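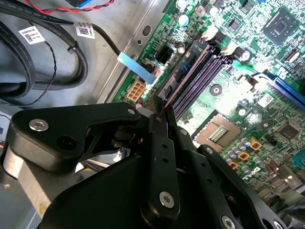 I first met Marion Yule over a plate of very dry scones, and within ten minutes she was asking me how I sleep. She can't help it. She has spent most of her working life asking people how they sleep, and for the last few years she's been asking people with early Parkinson's disease in particular, along with the husbands and wives who share a bed with them.

So when I finally got her to sit down for a proper interview (it took me four tries!), I started by asking her the same thing back. "Badly," she said, and laughed. "I read in bed and I drink tea too late. I'm a terrible advertisement."

Marion runs a sleep diary study called Plirkar with her colleague Aarti Bhatia, and it has a simple enough idea behind it. Plenty of people with Parkinson's act out their dreams. They kick, they shout, sometimes they fall out of bed. Doctors have known that for a long time. What Marion wanted to know was what the rest of the night looked like, the dull parts, the lying awake at three and the trips to the bathroom, as told by both people in the house.

"We had 181 couples fill in diaries," she told me. "Each of them separately, no peeking. And then you lay the two diaries side by side and you'd think they were written in different towns."

I asked for an example and she had plenty. One man wrote that he'd slept straight through. His wife, same night, wrote down four times she had woken up to him talking. Another woman was sure she kept her husband up with her legs, and he hadn't noticed a thing; he was awake over his taxes.

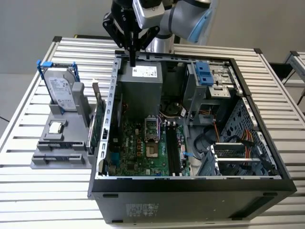

The diaries are on paper, by the way, which surprised me. I'd pictured an app, or one of those rings. Marion did try an app early on, and people hated it. Small buttons and a tremor don't go together, and a bright screen at two in the morning is the last thing anybody needs. So it's a booklet with big boxes and a fat pencil, and Aarti types it all up afterward. "She has the patience of a stone," Marion said.

Aarti joined us halfway through with more tea, and I got to ask her about the typing. She told me she likes it. "You get to know the handwriting. Some of them write very small, and it gets smaller down the page, and that can be part of the illness too. But then they'll draw you a little cat in the margin."

I wanted to know what any of this changes for a person at home. I'm always a bit suspicious of studies that end with more studies, and I said so — a little rudely, I think, listening back to my recording. Marion took it fine. She said the first thing it changes is the appointment. If the patient comes alone and gets asked about sleep, the doctor hears one diary. If the partner is in the room, the doctor hears two, and can start talking about bed rails or the timing of the evening pills or whether separate beds might be kinder for a while.
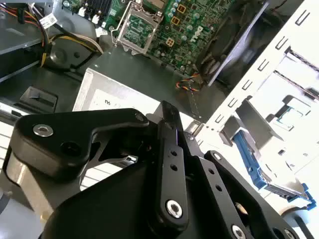 Clementina Prata isn't so sure about that last one. She works with families at the Awasthi clinic and she told me over the phone that separate beds can feel like the start of something sad. "I've had people cry in my office over a spare room," she said. "You can't just hand it out like a leaflet." She'd rather see couples try padding on the floor and a lower bed first, and she'd like somebody to ask the partner, on their own, how they're holding up.

I took that back to Marion and she agreed with nearly all of it. The part she'd argue with is the waiting. She has met partners who went years on broken sleep before they mentioned it to anyone, and by then they were sick themselves. "They think it's disloyal to complain," she said. "The other one has the disease, so who am I to be tired?"

That one got me. My aunt looked after my uncle for a long stretch and I don't believe any of us once asked her if she was sleeping.
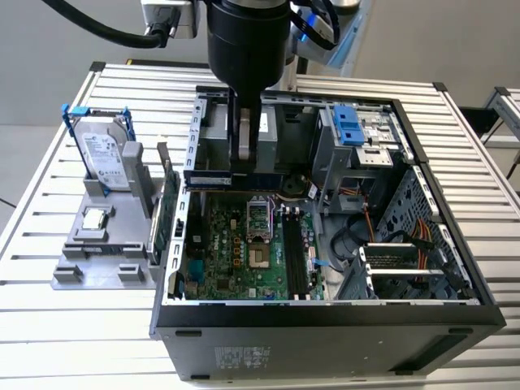 What comes next is a bigger round, with 300 couples if the money holds, and the first booklets should go out in February. This time there'll be a page at the back with no boxes on it at all. It was Aarti's idea. People kept running out of room and writing up the sides, so now they get a whole blank sheet to say whatever they want about the night.

I asked Marion if she'd ever kept one of the diaries herself. She had, for a week, and so had her husband. She wouldn't tell me what his said. She did say she's moved her last cup of tea to six o'clock.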